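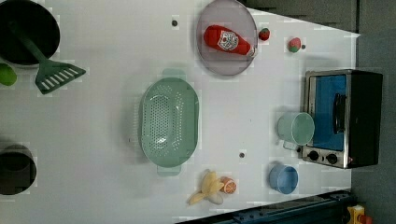

Jan 26, 2022
Play kitchen, sorting and checking before it goes back to the playroom

Started after lunch with the second box. Estrella had already washed the first one and left everything to dry on the rack by the window. I put the pieces out on the white table, the one with the screw holes, so that I could compare them with the old list from December.

The old list is not good. It was written when the Maddocks set and the Juneo set were still in separate boxes, and it uses two names for the same thing. "Strainer" and "colander" are one object, the pale green oval one with two handles. I have crossed out "strainer". Also "jug" is the light green measuring cup. From now on we write "measuring cup" everywhere, please.

Oven. The door is stiff at the start and then opens too quickly. I took off the back cover and found crumbs of old modelling dough around the hinge. I cleaned it with a dry toothbrush and after this the door moved better, but it still falls the last part. Somkiat thinks the spring is tired. I would like to try a small felt pad under the door edge before we order anything. Both knobs turn. The lower one has more play than the upper one, but it was so last year too, and I did not touch it.

Ketchup bottle. One corner of the label was lifting. I pressed it down with a little wood glue and kept a clothes peg on it for 80 minutes. If it lifts again I will take the label off completely. The children know what it is from the red colour.

Strawberries. They are the smallest pieces we have and I am not happy to send them to the youngest group. I tried the smaller one in the test cylinder and it stays above the rim, so it passes, but only just. My proposal is that the strawberries go in the bag for the older group. Estrella agrees. Somkiat wants to ask Pletideo if they sell a bigger one in the same material.

Pots. The big black pot has scratches inside from the metal spoon which does not belong to this set at all (it is now back in the real kitchen). The scratches are only on the surface, I felt them with my finger and there is no sharp edge. The green spatula is fine. Its handle is too long for the storage box, so it must go in diagonally and the lid closes only if the colander is at the bottom — I wrote this on the inside of the lid with pencil.

Light blue cup. Small crack, found by Estrella when she washed it. Put aside. I do not want to glue something that children put in their mouth.

Box label is now 304. The old number, 2268, came from the Netside sheet and did not match any shelf, so I peeled it off.

Still to do:
felt pad for the oven door
new cup, same size if possible
wipe the plates again with vinegar, they feel a bit greasy
type the new list and throw away the December one
ask which shelf is free, the box needs 6 cm more height than before

Stopped at half past four. The pieces are dry and covered with a towel, please leave them on the table until the felt pad is on.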